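Secondhand Shop's Kitchen Corner Gets a Table, and Opinions

Zaredby, 26 Aug 2024

Balis, the secondhand and housewares shop on the lower end of Manalastas Street, has a new kitchen corner, and the town has responded the way it usually does, by going in to look at it and leaving with something it did not need.

The corner opened this month in what used to be the lamp section. The lamps have moved to the back, next to the picture frames, where they can be admired by anyone willing to climb over a rolled-up rug. In their place the shop has put shelves of plates, a rack of pans, a bin of lids that fit none of the pans, and a round table set out with dishes and flatware so that shoppers can see how things look when they are being used for something.

The table is the part everyone talks about. Balis has sold kitchen goods for years, but until now it sold them in boxes on the floor, and the customer's job was to kneel. Forks came in a shoebox. Knives came in a different shoebox with a warning on it. A person wanting a complete set of anything was advised to come back in October, when people clean out their cupboards ahead of the holidays.

Under the new arrangement, things are sorted by pattern. This has been harder than it sounds. The shop took in 3,348 pieces of kitchenware over the past year, most of them single spoons, and putting the matching ones back together kept the staff busy through a slow summer. They managed 14 sets that could be called complete by someone in a generous mood. Two of those were sold before the shelf they were meant for had been put up.

The rest is priced by the piece, with a few dishes going for 5 dollars and most of the flatware for a good deal less. Anything without a sticker has to be taken to the counter, where a price will be thought of.

Not all the regulars are pleased. A letter taped to the shop's front window, signed only "a customer since the old building," complains that the boxes were more fun and that finding a good ladle used to mean something. The shop has left the letter up. It has also kept one box, under the window, filled with whatever could not be matched, and on most afternoons there is a line for it.

The patterns themselves have split the town. Plain stainless steel goes slowly, apparently on the grounds that everyone has it already. Brown stoneware from the Pruvoveo line, which half of Zaredby received as a wedding present at one time or another, does not go at all, and the shop has asked people to please stop bringing it in. There is now a small sign about this by the donation door. Two more boxes of Pruvoveo soup bowls were left under the sign the day after it went up.

What does sell is anything with a checkered handle. Blue went first, then green, then a red that was closer to orange but went anyway. Pink and white has held out longest, possibly because it is the hardest to explain to the rest of a household, and it has become the house pattern of the round table by default. It looks better there than it did in the shoebox. With a pink plate next to it, it comes close to looking like a decision.

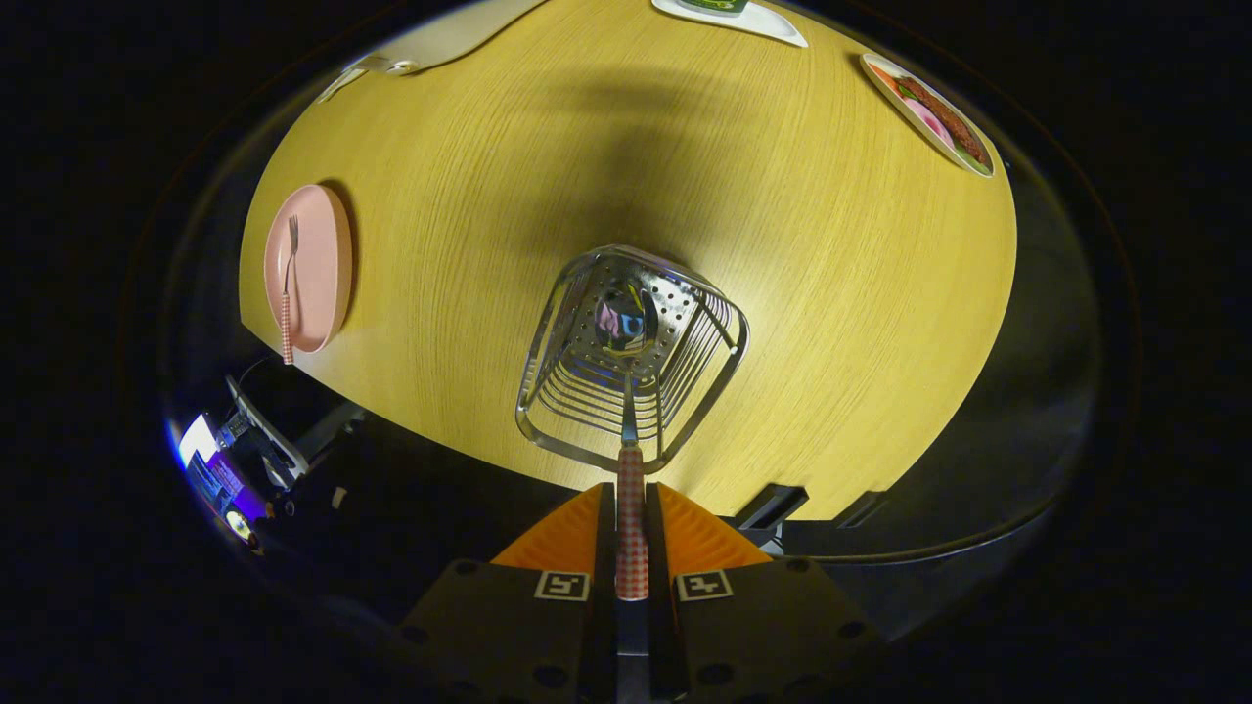 Pink-and-white checks on the round table in the kitchen corner, with a wire basket in the middle and an oval plate to match the fork.

The wire basket is not part of any set. Baskets of that general kind turn up at Balis every week, and the shop has had trouble saying what they are for. Customers have been less shy. Suggestions passed across the counter so far include bread, fruit, mail, wet sponges and a cat, the last from somebody who had plainly not measured either the basket or the cat.

The display changes whenever somebody buys part of it, and the shop has no rule against that. Shoppers may take a plate straight off the table and carry it to the register, and the staff will fill the gap with the next thing to hand. This has led to some odd place settings. For most of one week a gravy boat stood in for a cup, and it drew enough favorable comment that three gravy boats were sold.

The table has a price too, although the tag is on the underside and bending down to read it is considered a sign of serious intent. It is marked at 100 dollars. Several people have asked whether that covers everything on top. It does not. One couple offered to pay the full amount if they could also have the spot by the window, and were told the spot by the window belonged to the building.

Should the table go, the shop says it will have to find another in a hurry, and would rather it were round. Square ones arrive regularly but come with chairs, and the chairs come with a wobble.

Balis is accepting kitchen donations during regular hours at the side entrance on Manalastas Street. Flatware should be washed and held together with a rubber band. Lids are welcome only in the company of their pans. The sign about the Pruvoveo bowls remains in force.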